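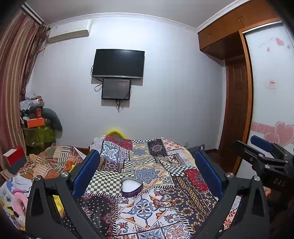
Sorting trinkets into a heart-shaped tin

Feb 25, 2018
By Dong-hyun Ma

I do mine on the bed, with the tin open beside me, and I take my time over it. A patterned cover is lovely to look at but very good at hiding small things — run your palm slowly over every patch before you start, and smooth out the folds as you go.

1. Wipe the inside of the tin with a soft dry cloth.

2. Tease any tangle apart from the outside, one loop at a time. Please don't tug!

3. Lay the thin pieces in first and pop rings on top, where you'll find them again.

4. Close the lid gently and give the cover one last pat for strays.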